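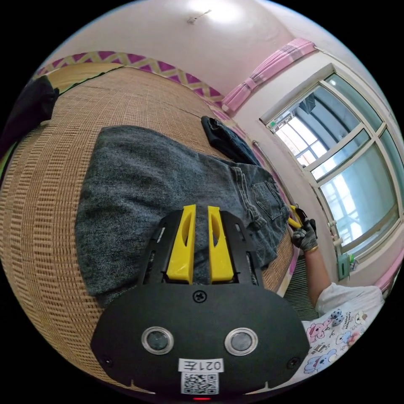

Slide 1. Grey denim laid flat on a woven mat, with darker blue denim folded beyond it.

Speaker notes: "Folding and Storing Denim in Small Bedrooms"
Sawatzky Household Skills Series, February session
Presenter: Diane Dhillon

Good morning, and welcome. On behalf of the Sawatzky program I would like to thank Murray Lapointe for the introduction and Garnet Lemieux for arranging the room. The session will run until 11:30, with questions at the end. Please hold up a hand if the sound at the back is poor.

We use cookies to remember your preferences and to measure visits to this site. Accept all | Manage settings

The subject this morning is jeans. They are heavy for their size, they hold a crease, and in most homes we visit they make up the bulk of what is waiting on the bed to be put away. One pair of adult jeans on our scale came to 700 grams. A summer shirt came to 250.

(Pause. Ask who folds on the bed and who folds at a table. Expect mostly the bed.)

The bed is a perfectly good place to work. A firm, flat surface is what matters, and a woven mat does the job well: the fabric slides a little, and the edge of the mat gives a straight line to fold against. On a soft quilt the legs sink and the fold wanders. Where there is only a quilt, a large tray or a board may be placed on top.

The method we teach is as follows. Close the zipper and the button. Lay the jeans on their front and smooth the seat and the back pockets with the palm. Bring one leg over the other so that the outside seams meet. Tuck the point of the seat inward, and fold the hem up to the waistband. A drawer will usually call for one further fold; an open shelf will not. 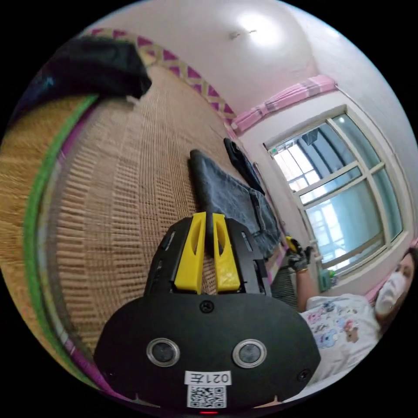
I would ask you to give some thought to the order of work. Start with the longest pairs while there is still space on the mat, and set finished pairs at the far end, against the wall, so that they do not have to be moved twice. Dark items should be kept together -- they are easy to mistake for one another once folded.

Daylight helps a great deal with this. Navy and black look much the same under a ceiling light, and we suggest sorting near a window where the room allows it.

(Hand around the Fondesine worksheet. There are 53 copies; please share if we run short.)

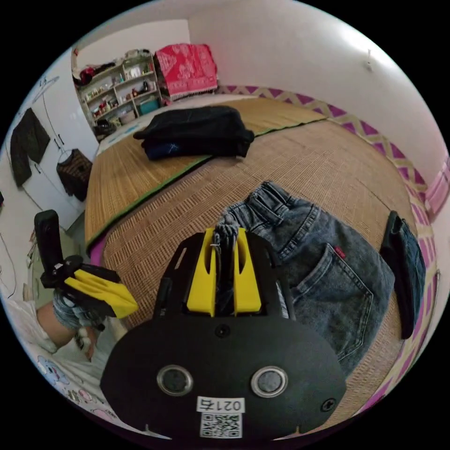

Slide 3. Back pocket and belt loops facing up; hanging garments, one on the wardrobe door and one on a hanger below.

I turn now to storage. Not everything needs to be folded. Jackets worn daily may hang on a wardrobe door, and a checked shirt or similar piece keeps its shape better on a hanger than in a pile. Jeans may be hung as well, by the belt loops or over a bar, but in a small room the hanging space is better kept for coats.

For folded denim, a shelf at waist height is preferred. A high shelf is hard on the shoulders when the pile is heavy. Please leave the back pockets facing outward -- the stitching and any tab on the pocket make it possible to find the right pair without lifting the others.

Colton Desjardins asked in advance about jeans that have been worn once and are not ready for the wash. Our advice is a separate hook or a chair, kept for that purpose only, and never the clean pile.

Members of the Prandska group should note that their practice session is in room 2656, directly after the break. Sheldon Thibodeau has the sign-up sheet.

(Questions. Return the worksheets to the front table.)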